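The ball, the cup and the wrong default

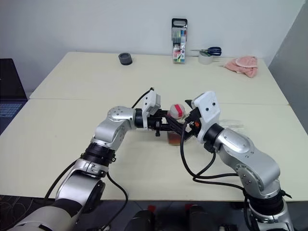 Last changed 30/12/2022

3 min read

I promised Halvard Lie that I would write down the story of the gripper fault before I forget the details, so I use the quiet days between the holidays for it.

The task sounds easy. Two arms must work together to bring a small white ball with a red band to a clear plastic cup with a brown liquid in it, and let it go over the cup. The two grippers come very near to each other, fingertip to fingertip, and the liquid must stay in the cup. We started with this task in February and for a long time the handover was our only problem.

Then one afternoon the left gripper opened by itself. The ball fell in the cup from too high, the liquid splashed on the table, and a little of it went on the black fingers. In the same moment the right arm continued its movement as if all was fine. It pushed the cup over, and I pressed the stop button later than I want to admit. No person was hurt. I had my hand on the table some seconds before, to straighten a cable, and this I have thought about many times.

My first idea was the cables. They hang in wide loops from the grippers, and when the arm bends much, they are pulled. I changed the left one and we ran the task again for two days. On the second day the same fault came back.

Alvar Rønning found the real reason in the log. At line 2142 the gripper controller lost contact with the computer and started again. After a restart it goes to its default position, and our default position was "open". At line 2379 the contact was back, and the program did not ask any question about what had happened between. It only read that the gripper was ready. The right arm never got a message at all, for the two arms had separate stop signals. I had set it up like this myself, in a hurry, and I had forgotten it.

We changed these things:

- After a restart the gripper keeps the position it has.
- If one arm loses contact, both arms stop.
- A person must confirm at the keyboard before the movement continues.
- No hands on the front table while the arms have power, also not for a cable.

After the change we pulled out the left communication cable on purpose, 59 times, at different moments of the movement. Both arms stopped each time. Why the controller loses contact in the first place, I still don't know. Alvar suspects the power supply and wants to borrow a better one from Drerndale in the new year.

If you have a similar setup, please look up what your gripper does after a restart. In our manual it was one sentence in a table, and I had read past it.

Filed under: Robots, Faults and repairs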